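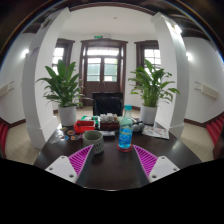 Ticket 200: Shared calendar shows every meeting twice
2024-04-14 | Logged by Riaan Van Wyk
2 min read

Ghizlane Nasr reports 38 duplicate entries in the Zarnow calendar, including her dentist, whom she has no wish to see once.

Turned sync off and on. Now three of everything.

Removed the old Dretent account from her phone. Duplicates stopped breeding – existing ones unmoved.

Deleted the cached calendar, waited 24 minutes, signed in again. One of each, dentist included.

Left open until the Culuvham office checks their phones too.

Comments: 2 | Shares: 0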